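How to Soak and Cook Dried Beans

Sort the beans first. Spread them out in a single layer, pick out any stones or shriveled beans, and rinse the rest under cold water. One pound of dried beans serves six to eight people.

Cover with 2 quarts of cold water and leave overnight in the refrigerator. For a quick soak, bring the beans and water to a boil, boil for 2 minutes, turn off the heat, and let stand for an hour with the lid on.
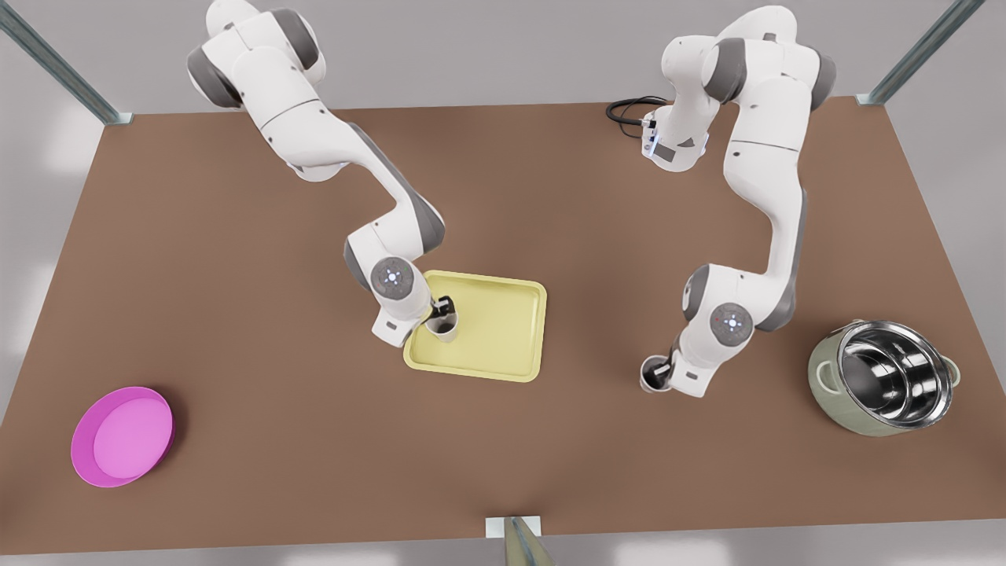

Drain the soaked beans and throw out the water. Put them in a pot with fresh water to cover by two inches. Use one with plenty of spare room, as the beans will foam when they first boil. Set out a bowl and a tray before you start, like the pink and yellow ones on the table with the pot in the picture. The bowl is for the foam you skim off, and the tray is for cooling the cooked beans.

Boil hard for 13 minutes, then lower to a simmer. Black beans need about an hour, chickpeas longer. Add salt halfway through. Taste several beans before you stop, and freeze leftovers in their liquid.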